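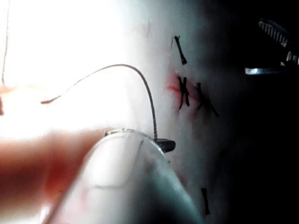
Hajnalka Kovács commented that a refusal to choose is a response and should be coded as one, whatever the software does by default, and that anyone landing on this thread from a search should read the second reply before the first.

How should "it depends" be coded in a moral dilemma interview?

Posted by Tamás Pintér, 08/04/2021

I am writing up interview data on how people rank obligations to kin against obligations to strangers. There were 48 participants, 16 at each of three sites (Olmedo, Tendberg and a control group recruited through the university). Each was read the same set of vignettes and asked which party they would help, then asked why. The protocol allowed only two answers per vignette, A or B.

The trouble is that 114 responses fit neither. Most are some version of "it depends", usually followed by a request for information the vignette doesn't supply: whether the stranger has children, whether the cousin is the kind who pays back a loan, who else is present. A smaller number are flat refusals. My supervisor's advice is to treat all of them as missing. I'm uneasy with that, as they cluster heavily at Tendberg and I suspect they reflect a different idea of what a moral question is.

Is there an accepted way to handle this? I am using Katex for the coding, and it insists on a value in the choice field. I can't go back and re-interview. Transcripts are complete for all three sites, and the Tendberg ones exist in both the original language and translation.

bricoleur_76

Treat them as missing. Forced choice is forced choice. If your instrument has two outcomes then anything else is non-compliance, and you report the rate and move on. Reviewers are used to it. You could also run it with the missing values assigned at random and see if the result changes. In Katex just enter 9 and filter it out later.

Hajnalka Kovács

I would not do that. Dropping responses is defensible when the reason they are absent is unrelated to what you are measuring. You have said yourself that they cluster by site, and the content you report (kinship, reciprocity, witnesses) is the thing under study. Excluding them biases the comparison in a direction you can't estimate from the A/B data alone. Random assignment is worse, as it attributes a judgement to people who declined to make one.

Split the category first. In similar material I have needed four codes:

Underspecified – the participant asks for facts and would apparently choose if given them.
Conditional – the participant states the rule outright ("if he is my mother's brother's son, yes; otherwise no").
Refusal of the frame – the participant denies that one has to choose, or says both must be helped.
Refusal of the task – the participant doesn't want to answer you, for whatever reason.

Only the fourth is close to missing data in the ordinary sense. The second is arguably your best evidence, because the participant has told you which variable matters. The third is where the philosophical weight sits. A two-option dilemma presupposes that obligations are owed by a single agent, at a single moment, to parties who can be compared. Someone who thinks obligations belong to a household may find the question badly formed, and is entitled to say so.

Practical points. Keep the choice field as A, B or N, and put the four codes in a separate field so that N is never analysed as one lump. Have a second person code the Tendberg transcripts blind to site, as far as the content permits, and report agreement. Code from the original language. "It depends" is a very convenient English phrase and translators reach for it; there may be two or three distinct expressions underneath.

You will also need to say in the methods section that the codes were developed after collection. That limits what you can claim. You can describe the pattern, but you can't present it as a test of a hypothesis you held beforehand.

Tamás Pintér

Thanks. I checked the originals for a handful and there are at least two expressions, one closer to "that is not yet known" and one closer to "that is not for me to say". Both had been translated as "it depends". I will recode the lot.

trosex_reader

Coming at it from the ethics side and not fieldwork. Be careful about concluding that Tendberg people have a "different morality". Your university group got the same vignettes and may simply be more used to thought experiments, having met them in lectures. Willingness to accept stipulated facts is a learned skill, and it varies with schooling. If you recorded years of education, put it in before you say anything about culture. If you didn't, say so in the limitations.

Also, the 9 trick mentioned above will come back to bite you if you ever average that column.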